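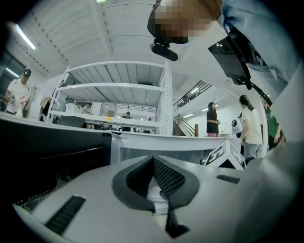 그림 4-1. 흰색 철제 타공 선반. 아래 칸에 노란 라벨 붙은 종이상자, 그 왼쪽에 흰 상자.

4장. 선반 세우기와 상자 넣기

적용: Jarel 타공 선반 (폭 800mm, 흰색). 공용 작업실용. 벽에 붙여도 되고 방 중간에 세워도 됨. 책상 조립은 3장, 전기 배선은 6장 참고. 3장 안 끝났으면 먼저 끝내고 올 것. 책상 자리가 안 정해지면 선반 자리도 못 정함.

4.1 시작 전에

필요한 것
- 고무망치 (쇠망치 안 됨)
- 수평계
- 줄자
- 장갑. 면장갑 말고 손바닥 코팅된 것
- 마스킹 테이프, 유성펜
- 사람 둘. 혼자 조립 금지

포장 안에 있는 것
- 타공 기둥
- 가로대 (긴 것, 짧은 것)
- 선반판
- 안전핀 봉지
- 바닥 받침, 벽 고정용 브래킷

안전핀은 작은 비닐봉지에 들어 있고 종이 완충재에 섞여서 자주 버려짐. 완충재 털어보고 버릴 것. 조립 끝날 때까지 포장 상자도 버리지 말 것. 교환할 때 원래 상자 없으면 Bastora 창구에서 안 받아줌.

천장 높이 236cm 이상인 방에서만 조립. 그보다 낮으면 기둥을 눕혀서 조립한 다음 일으킬 때 모서리가 천장에 걸림. 낮은 방이면 짧은 기둥으로 바꿔달라고 할 것. 잘라 쓰지 말 것.

4.2 자리 잡기

1. 책상 먼저 놓는다. 긴 책상은 움직이기 귀찮으니 이게 기준.
2. 책상 의자를 끝까지 빼본다. 등받이가 닿는 데까지 바닥에 테이프로 표시.
3. 테이프에서 70cm 더 띄운다. 거기가 선반 앞줄.
4. 선반 네 귀퉁이 자리에 테이프로 ㄱ자 표시.
5. 창문, 문, 분전함 앞인지 확인. 문은 꼭 끝까지 열어볼 것.
6. 바닥 수평 확인. 가로 한 번 세로 한 번.

참고: 선반을 방 중간에 칸막이처럼 세우면 양쪽에서 물건을 꺼낼 수 있음. 뒤판이 없어서 칸 사이로 건너편이 보임. 막고 싶다고 천이나 판자를 통째로 붙이지 말 것. 무게 중심이 바뀌고, 건너편에서 사람이 손 넣는 걸 못 봄.

주의: 방 중간에 세울 때는 벽 고정을 못 하니까 바닥 받침 필수. 카펫 위 설치 금지. 장판은 됨. 단, 장판이 들뜬 데는 피할 것.

4.3 틀 조립

1. 바닥에 포장 상자를 펴서 깐다. 바닥도 덜 긁히고 기둥도 덜 긁힘.
2. 기둥 구멍 모양 확인. 위가 넓고 아래가 좁으면 맞는 방향. 반대면 뒤집기.
3. 기둥 둘을 나란히 눕히고 짧은 가로대를 맨 아래부터 건다. 고리를 구멍에 넣고 아래로 민다.
4. 고무망치로 톡톡. 세게 치지 말것. 고리가 휘면 그 가로대는 못 씀.
5. 맨 위 짧은 가로대도 같은 방법.
6. 반대쪽 틀도 똑같이 하나 더.
7. 틀을 세운다. 한 사람씩 하나 잡고 있기. 손 놓지 말 것.
8. 긴 가로대를 아래칸 앞뒤로 건다. 이때부터 혼자 서 있긴 하는데 아직 흔들림. 기대지 말 것.
9. 맨 위 칸 긴 가로대.
10. 중간 칸은 그 다음. 높이는 4.4 보고 정한다.
11. 안전핀을 꽂는다. 가로대 고리마다 하나씩. 빼먹은 데 없나 손으로 더듬어 볼 것.

자주 틀리는 것. 앞뒤 높이 구멍 하나 차이로 잘못 거는 경우. 눈으로는 잘 안 보이고 상자 올리면 그때 앞으로 밀려 나옴. 기둥 맨 아래부터 구멍을 세서 테이프에 숫자 적어 붙여두면 편함. 조립 끝나면 떼기. 오래 두면 끈끈이 남음.

주의: 고리와 구멍 사이에 손가락 끼임. 가로대 누를 때는 끝부분 말고 가운데쯤 잡고 누를 것. 그리고 조립 중엔 선반 반대편에 사람 세우지 말 것. 지나가는 사람도 잠깐 돌아가게 하기.

4.4 칸 높이

기본은 이 순서.

1. 제일 큰 상자를 바닥에 놓고 높이를 잰다.
2. 손 들어갈 여유를 더한다. 주먹 하나면 됨.
3. 그 높이가 아래 칸 간격.
4. 중간 칸은 자주 꺼내는 것 기준. 허리에서 가슴 사이.
5. 맨 위는 남는 만큼. 가벼운 것만.

뚜껑 있는 상자는 뚜껑 연 높이로 잴 것. 이거 때문에 중간 칸 다시 뜯는 집이 제일 많음. 흰 상자를 쌓아서 넣을 거면 쌓은 높이로. 쌓은 채로 재고, 눌리는 상자면 아예 쌓지 말기.

높이 바꾸고 싶으면 상자 전부 내리고 나서. 반만 내리고 하지 말 것. 안전핀 빼고, 가로대 밑에서 위로 툭 쳐올리고, 새 구멍에 걸고, 핀 다시. 핀은 재사용 가능한데 끝이 벌어졌으면 버리고 새 것.

4.5 선반판 올리기

1. 보호 비닐을 먼저 뗀다. 올리고 나면 모서리 쪽이 안 떼어짐.
2. 비스듬히 넣어서 가로대 안쪽에 눕힌다.
3. 네 귀퉁이를 손바닥으로 누른다. 한쪽이 뜨면 가로대 높이가 틀린 것. 4.3으로 돌아갈 것.
4. 칸마다 반복. 아래에서 위로.
5. 수평계 올려서 확인. 기울면 바닥 받침을 돌려서 맞춘다.
6. 틀 옆을 두 손으로 잡고 살짝 흔들어본다. 덜그럭 소리가 나면 핀 확인.

칸당 최대 하중 42kg. 고르게 폈을 때 기준. 한가운데 몰아 놓으면 그만큼 못 버팀. 저울 없으면 체중계에 상자 안고 올라가서 재고 몸무게 빼면 됨.

4.6 상자 넣기

무거운 건 아래. 그 원칙 하나만 지켜도 절반은 됨.

1. 아래 칸부터 채운다. 위부터 채우면 넘어감.
2. 종이상자는 이음매가 아래로, 라벨이 앞으로 오게.
3. 같은 크기 흰 상자는 쌓아도 됨. 모서리 맞추기. 큰 게 밑.
4. 상자가 선반 앞선보다 튀어나오면 안 됨. 튀어나오면 돌려서 넣거나 다른 데로.
5. 칸 끝에 손가락 들어갈 틈을 남긴다. 꽉 채우면 하나 꺼낼 때 옆엣것도 같이 딸려나옴.
6. 선반 바로 앞에 의자를 붙여 두지 말 것. 쓰고 나면 책상 밑으로.

라벨 쓰는 법
- 작은 라벨로 충분. 노란색 추천. 종이상자 색에서도 흰 상자에서도 잘 보임.
- 내용물 한 줄, 넣은 달 한 칸. "케이블 / 11월" 이런 식.
- "기타", "잡동사니" 금지. 그런 상자는 열어보지 않게 됨
- 뚜껑에 붙이지 말고 앞면에. 쌓으면 뚜껑이 안 보임.
- 내용물 바뀌면 새로 붙이기. 위에 덧쓰지 말기.

Clasumard 접착 라벨을 쓸 경우 붙이기 전에 상자 앞면 먼지를 닦아야 함. 안 닦으면 하루 만에 말려 올라옴. 마스킹 테이프로 대신해도 되는데 글씨가 번지니 유성펜으로.

올리면 안 되는 것
- 물 담긴 통, 열린 페인트
- 바퀴 달린 것
- 켜져 있는 충전기
- 밑이 젖었던 종이상자. 말랐어도 안 됨
- 사람. 발판 대용 금지. 맨 위 칸은 발판 가져와서 꺼낼 것

4.7 책상 위 정리

선반 다 채우고 나서 책상. 순서 바꾸면 책상 위 물건이 갈 데가 없음.

1. 책상 위 물건 중에 오늘 안 쓸 것을 골라낸다.
2. 작은 부품은 흰 상자 하나에 모으고 라벨.
3. 화면이나 판넬같이 넓고 번들거리는 건 선반에 눕혀 넣지 말 것. 책상에 두거나 벽 쪽에 세우기.
4. 책상 앞쪽 모서리는 비워둔다. 팔 걸리는 자리.
5. 하루 끝나면 반복. 저녁 6시에 오 분이면 됨.

4.8 점검

조립 다음 날 한 번. 그 뒤론 한 달에 한 번.

- 안전핀 빠진 데
- 선반판 가운데 처짐. 처졌으면 바로 내리고 무게 다시 잴 것
- 바닥 받침 풀림
- 기둥 아래 긁힘, 녹
- 떨어진 라벨

청소는 마른 걸레. 기둥 구멍 안 먼지는 붓으로 털기. 물걸레 썼으면 마른 걸로 한번 더 닦을 것. 락스 계열 금지, 흰 도장이 누레짐.

4.9 문제 생기면

흔들림: 핀 확인 → 바닥 받침 → 가로대 높이. 이 순서로. 셋 다 멀쩡하면 바닥 문제. 자리를 옮겨볼 것.

가로대가 안 들어감: 기둥이 거꾸로임. 대부분 이거. 아니면 고리가 휜 것. 펴서 쓰지 말고 교환.

선반판이 안 눕혀짐: 비닐 남았는지 보기. 비닐 없는데도 안 되면 판을 반대로 돌려볼 것.

핀이 모자람: 완충재 다시 뒤지기. 그래도 없으면 Bastora 창구에 선반 색과 폭(800mm)만 말하면 보내줌. 못이나 철사로 대신하지 말 것.

옮기고 싶음: 전부 비우고, 선반판 빼고, 둘이서 기둥 아래쪽 잡고 든다. 끌면 안 됨. 받침 부러짐. 옮긴 뒤에는 수평 다시, 핀 다시 확인.

가로대나 기둥이 찌그러진 채 왔을 때는 조립 시작하지 말고 그대로 둘 것. 한 번이라도 망치질한 건 교환이 안 됩니다.

다음: 5장. 조명 달기

댓글

밤나무골
핀 봉지 진짜 완충재에 섞여있네요 ㅠㅠ 쓰레기장까지 내려가서 찾아왔습니다. 포장할때 테이프로 붙여주면 안되나요

Gøran Söderlund
번역기 사용합니다. 4.3의 11번, 핀은 망치로 칩니까 손으로 밉니까?

연두공방
↑ 손으로요. 뻑뻑하면 고무망치 손잡이 끝으로 눌러보세요. 딸깍하면 된 거예요

Abou Jaoude
천장 낮은 방이라 짧은 기둥으로 교환했습니다. 교환 기둥은 맨 아래 구멍 위치가 달라서 구멍 세는 걸 처음부터 다시 해야 합니다. 설명서에 그것도 넣어주세요.

두부한모
뚜껑 연 높이로 재라는 거 조립 다 하고 읽음... 중간 칸 뜯는 중

지나가던3
5장 링크 안 열려요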